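Unit 4 handout: clearing and resetting a bed surface
Module tutor: Ildikó Szilágyi

**4.1 Scope**

These notes cover beds used as a daytime surface, mainly in family lets and children's rooms. Full linen changes are dealt with in Unit 5. The working examples are from the Handham and Fraser units.

**4.2 Order of work**

1. Take the duvet or blanket off and fold it onto a chair.
2. Move pillows to the head end. Leave them there until step 5.
3. Place one open container on the mattress, within reach of the standing position.
4. Collect loose items into the container. Soft toys go in singly, larger ones first.
5. Lift the container off, pull the fitted sheet tight from the corners, and set the pillows.

Smoothing the sheet before step 4 is wasted effort. The weight of the container creases it again.

**4.3 Containers**

Rigid, open-topped, with a handle opening that takes a full hand. Perforated walls are preferred for textiles. Fabric bags fold in on themselves on a soft mattress and are not used in this module. Check the underside for grit before it touches the sheet.

**4.4 Soft toys**

Do not compress plush to make it fit; use a second container. Items with stems, leaves or other projecting parts are lifted by the body. The practical weight limit for one basket is 500 g per toy. Anything heavier is carried separately.
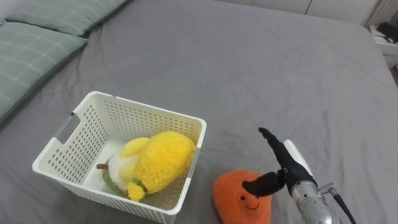
*Fig. 4.1. Step 4 of the sequence. Two plush toys in the perforated basket, the orange one still on the fitted sheet; pillows at the head end.*

**4.5 Recording**

Enter the room number and container number on the Bidness sheet. Room 16 at Fraser has two beds, entered on separate lines.

Reading for September: Flastura workbook, section on fitted sheets.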